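Clillstead Street Upkeep Group
Minutes, Oct 20, 2022

Chair: Valdemar Kvaran

1. Sweeping and clearing by machine
The chair asked whether the Canero sweeper could take over road cleaning from the hand crew. The Irndale crew said no, on present form. It manages hard, level paving. Loose material stops it, and it cannot pick up anything bulky.

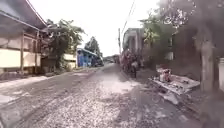 Loose grit on the roadway, debris on the right shoulder.

Members agreed that a street in this state stays with the hand crew. Slabs and broken panels have to be lifted by people before any machine goes through. The supplier, Chauhan, has offered a lifting arm — no price given. Deferred to April.

2. Patched paving and verges
Discussion of whether the sweeper can follow a curb on worn asphalt. Irndale reported 96 minutes of running on such a road, with three stops needing a person to reset it. One member thought that was acceptable. The chair did not, as someone has to walk behind it the whole time. Grass cutting by machine was raised and not supported — the shrubs near the curb would need marking off first.
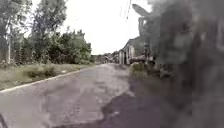 3. Decisions
The sweeper stays on paved roads only, with two people present. The hand crew keeps its current hours. Kvaran to ask Chauhan for a price on the arm and a trial on loose grit.

4. Other business
Broom heads to be reordered. Meeting closed.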